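Speaker notes: Getting a table linen stall through its first year
Tarnholm Makers' Evening, September
Speaker: Yamila Garrido

Slide 1. Title

Thank Lachlan Nepia for the invitation and for sorting out the projector. Say who I am: I sell printed tablecloths and napkins under the name Jultimo, from one market pitch and a small website. I had a job in an office before this and still do two mornings a week there.

The talk is about stock, pricing and washing. Questions at the end, but shout if you can't hear me.

Slide 2. Where the cloth comes from

I buy finished cloths from Insaurralde and plain lengths from Budov. Finished cloths cost more and sell faster. Plain lengths need hemming, and hemming is the slow part. Facundo Medina does mine now. I did the first lot myself and the corners were poor.

Point to make: ask for a washed sample before placing an order. I didn't, and the first blue ones shrank along the length only. They ended up as runners.

My opening order was 700 pounds, postage included. I would spend less if I did it again, and I'd buy fewer colours.

Slide 3. Sizes

Most people do not know the size of their table. They hold their arms out. I keep a tape on the stall and a card with the common sizes and the drop worked out for each.

Explain drop: the part that hangs down past the edge. Everyday cloths look right with a hand's width. Longer gets sat on. For a rectangular table, add twice the drop to the length and twice the drop to the width. Do one on the flipchart if there is time.

Round tables are a nuisance. A square cloth on a round table is fine and I say so to customers.

Slide 4. Pattern and colour

Large flowers outsell small ones on my stall. I had expected the reverse. Small patterns do better on the website, perhaps because they are easier to see all at once on a phone.

Pale purple has been the surprise. I took it to fill up an order, and I have now reordered it twice. Ro-un So told me to lay it out flat instead of hanging it, so the flower can be seen at the size it will be at home. Sales went up after that, though it was also getting warmer.
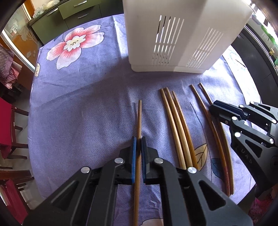 Slide 4: large flower print on lavender, laid flat

Pause on this one. Mention fold lines. Cloths kept folded on a shelf get a crease, and customers ask whether it will come out. On the cotton ones it does, with a warm iron on the back while slightly damp. On the stall I refold them a different way every few weeks so the same line doesn't set.

Slide 5. Pricing

Read out the sum slowly, people write this down.

Cost of cloth, plus hemming, plus a share of the pitch fee, then double it. If the answer looks too high for the market, the cloth is wrong for that market. I tried dropping the price on the big sizes and sold the same number for less money.

Napkins: sell in fours and sixes. Singles make a mess of the stall and leave you with odd ones.

Slide 6. Washing and returns

Every cloth goes out with a small care card. Wash at the temperature on the label, wash dark ones separately the first time, dry flat or over a line without pegs on the hem. Candle wax: let it harden, lift off what you can, then iron between sheets of brown paper.

I accept returns for up to 12 weeks if unwashed. Very few come back. Those that do are nearly always the wrong size, which is why I bother with the tape.

Slide 7. Keeping records

I use a notebook and a spreadsheet. The notebook is for the stall: size, pattern, price, and anything the customer asked for that I didn't have. The last column has been the most useful. That's where oval cloths came from.

Santino Durán has a better spreadsheet than mine and is willing to share it. Ask him at the break, he is sitting near the door.

Slide 8. Next

Oval cloths from October. A second pitch if one comes up. No aprons, whatever Lachlan says.

Leave 10 minutes for questions. Samples are on the side table, please put them back folded.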